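Isier : la soupe d'avril revient, et le four avec elle

Les habitués du quartier l'attendaient depuis la fermeture de l'hiver, et ils vont pouvoir ressortir leurs écharpes légères : la grande soupe partagée d'Isier aura bien lieu en avril, sur la place du vieux four, à partir de 18 heures. L'an dernier, 200 bols avaient été servis avant la tombée de la nuit – et quelques retardataires étaient repartis avec du pain seulement, mais du bon.

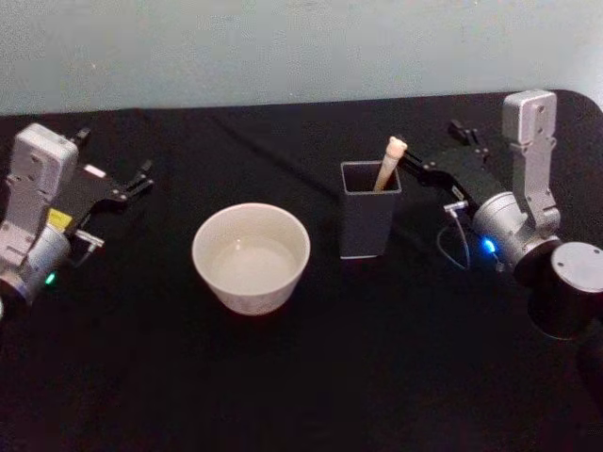
Pour Senga Dow, il faudrait surtout commencer plus tôt, car les familles avec de jeunes enfants rentrent avant le deuxième service et manquent chaque fois la soupe aux pois. L'idée sera discutée sur place, entre deux louches.

La collecte pour réparer la voûte du four a atteint 3475 euros sur les 4000 espérés, et une boîte circulera pendant le repas. On peut apporter des légumes dès le matin chez Edin Hoxha, rue Fernov, de préférence déjà lavés. Les poireaux sont les bienvenus, les courges un peu moins – il en reste de l'automne.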